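December 31, 2021. Kemside workshop, bench two

Last entry of the year, and I'm writing it with my coat on because the heater gave up after lunch. I spent most of the day in the simulator, where at least the weather doesn't matter. The real pair of arms won't be bolted down at Skendby until the new bench top is leveled, so for now everything gets tried on the rendered one first.

The job was the bucket lift again. I had been fighting the grip for ages (the handle kept rolling in the fingers as soon as the wrist turned), so I raised the friction on the white grip and slowed the close to 30 percent. Out of 17 tries I kept 11, which made me very happy indeed!
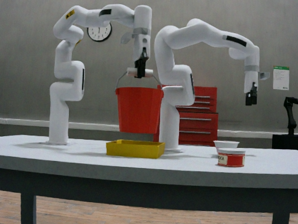 Sim, two-arm bench. Left arm holding the red bucket over the yellow tray, right arm empty.

The right arm is still on its old script and only goes to its waiting pose. I'd love to have it pick up one of the tubs next, but the rims are fussy and I want to read through the Tahiri notes on contact settings before I touch anything there.

To do in the new year: lower the bucket a little before tipping, save the grip settings under a proper name instead of "test_new_new", and run a batch of 100 overnight. If anyone needs the big computer that evening, leave me a note on the door and I'll move it.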